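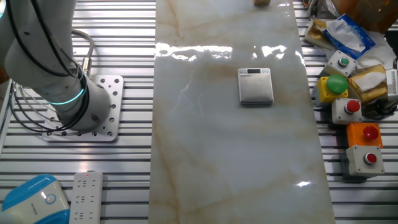
The table as it is now, with the scale on the marble board.

gentile_m wrote:
I want to ask for opinions about a result before I put it in my report. We train a pick and place policy with a wooden block, and I compared two ways of collecting demonstrations. In the first, the operator always begins from the same arm pose. In the second, the start pose is changed a little every time. Both sets have 200 demonstrations. With the fixed start, the policy failed in 20 of the test runs. With the varied start it failed in 7. The number of test runs was the same for both.

clamley wrote:
Did the same person collect both sets? My experience is that the operator gets better during the week, and then the second set is simply cleaner data.

gentile_m wrote:
Yes, the same person, Fiorella Marino, and she did the fixed set first. So your objection is fair. She had already practiced a lot before, but I can not prove that this is enough.
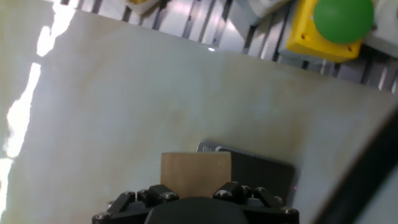
The other thing I noticed is how the block is held. When the fingers close near the base of it, the policy seems more stable during the lift – but I did not label the grasp height, so this is only my impression from watching the wrist camera.

zondden wrote:
I don't agree with clamley that the order explains it. A difference of this size from practice only? We saw a similar thing in the Galska data, 1,509 episodes, and there the varied starts were collected first.

clamley wrote:
Different arm, different task. I would not use it as support. Mix the order, collect again, and report both.

zondden wrote:
It is not proof, I agree. But to ignore it is also not right.

gentile_m wrote:
Thank you both. I will ask Fiorella to alternate the two conditions in blocks, and I will label the grasp height this time. The table is free for us in February, so I can post the numbers after that. If somebody has a simple way to label the height from the wrist view, please write it here.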